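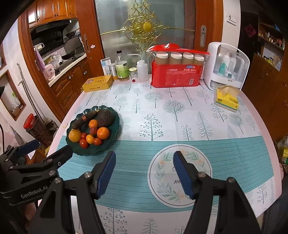 Comparer deux paires de doigts sur une pince à main : mon rapport de projet

Rendu le 31/07/2020

Je commence par la question qu'on m'a posée à chaque point d'avancement : pourquoi une pince qu'on tient à la main, alors que le labo a un bras ? Parce que le bras était réservé presque tout le mois de juin, et que je voulais isoler une seule chose, la forme et la matière des doigts. Avec la pince à la main, c'est moi qui fais la trajectoire. C'est moins propre, je sais (mon encadrement me l'a assez répété !), mais on enchaîne les essais très vite et on sent tout de suite quand une prise va lâcher.

J'ai comparé 2 jeux de doigts. Le premier, que j'appelle Corus dans tout le rapport, ce sont des doigts bleus nervurés, assez larges. Le second, Tindach, ce sont des doigts lisses, plus étroits, que j'ai dessinés au premier semestre et dont j'étais plutôt fier. Le dépouillement se fait avec Trarkis, le petit logiciel maison qui range les essais et me laisse cocher « tenu », « glissé » ou « raté ». Il plante quand on met un accent dans le nom d'un objet, donc si vous lisez « fruit_vert » dans les annexes, c'est l'avocat.

Le choix des objets

Je voulais des choses de tous les jours, avec des tailles et des peaux très différentes. J'ai donc travaillé à la maison, sur la table à manger, avec une assiette de fruits et légumes : patate douce, avocat, un gros agrume jaune orangé, des mandarines, un jujube, des tomates cerises rouges et une jaune. L'assiette vert foncé a un bord festonné, et c'est un détail qui compte plus que je ne pensais : quand on vise une tomate cerise près du bord, le bout du doigt vient buter sur le relief avant de toucher le fruit. J'ai gardé l'assiette quand même, une cuisine n'est pas un banc d'essai.

J'ai aussi laissé les affaires au fond de la table, les gobelets, les bouteilles, le paquet de mouchoirs. Au début je comptais tout enlever. Et puis je me suis dit que si un jour on entraîne quelque chose sur ces enregistrements, autant que l'arrière-plan ressemble à un vrai chez-soi. La nappe avec ses arbres gris-vert et sa grande bande turquoise rayée m'a fait plus peur : des doigts bleus sur du turquoise, pour le suivi des bouts de doigts, ce n'est pas un cadeau. J'ai dû reprendre les seuils de couleur deux fois.

Le protocole

Un essai, c'est : approche, fermeture, levée au-dessus de l'assiette, pause, repose. J'alternais les deux jeux de doigts par séries de 28 essais, avec un changement complet entre chaque série. En tout j'ai 3 394 essais exploitables. Les séries où j'avais mal serré les vis sont écartées, je les ai listées en annexe B.

Ce que j'ai observé

Sur les gros objets, les doigts Corus gagnent sans discussion. La patate douce posée en travers, c'est le cas le plus parlant : avec les nervures elle reste en place même si je la prends loin du milieu, avec mes doigts lisses elle pivote et pique du nez. Pareil pour l'avocat, dont la peau grumeleuse s'accroche bien dans les reliefs.

Pour les tomates cerises, c'est l'inverse, et j'étais content de le voir ! Les doigts étroits passent entre deux tomates serrées l'une contre l'autre, alors que les larges en prennent deux d'un coup ou poussent tout le groupe. Il m'est arrivé 27 fois d'attraper deux tomates au lieu d'une avec les Corus. Je les ai comptées comme ratées, même quand rien n'est tombé, ce qui se discute.

Les mandarines ne départagent personne. Le jujube, lui, m'a bien énervé : petit, et il file dès que les deux doigts n'arrivent pas en même temps. Je pense que la faute vient surtout de mon poignet.

Les limites

La force de serrage n'est pas mesurée, c'est le gros trou du projet. J'avais prévu le capteur Shenoy sous la gâchette, mais il dérivait tellement d'une série à l'autre que j'ai fini par retirer les courbes du rapport. Je suis aussi le seul opérateur, et je me suis forcément amélioré en route. En regardant mes premières séries à côté des dernières, j'ai un peu honte des premières.

La suite

Je voudrais dessiner un troisième jeu, nervuré à la base et lisse et fin au bout, et le repasser sur la même assiette. Ensuite il faudra refaire une partie des prises avec le bras, pour vérifier que le classement entre les doigts reste le même quand ce n'est plus ma main qui rattrape les erreurs. Les fichiers de Trarkis et les plans des doigts Tindach sont sur le serveur du labo, dans le dossier du projet.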